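Flilitz Reading Room to Get New Cabinets by June

The reading room in Flilitz will replace its old storage furniture before June, the house association informed its members on February 10, 2023. The work is planned for 16 evenings, and the room will stay open during the day.

Johannes Molefe, who coordinates the project, asked all users to take their things home in the next 30 days. "We find pens, chargers and old newspapers in every corner," he said. "Please look in the drawers also."

The cabinets were bought many years ago from Koubek, a furniture shop in Brakness. Those in good condition will be given to the Griruda youth club, which has asked for eight pieces. The association has set aside 735 euros for transport and small repairs.

Members are also reminded that bottles and food wrappers must not be left on the furniture – a rule which is often forgotten in the winter months.
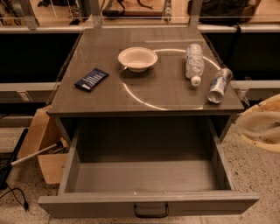
A gray cabinet with its drawer open and empty. Plastic bottles, a wrapper and a white bowl are still on top.

Questions about the move can be left in the mailbox at the entrance.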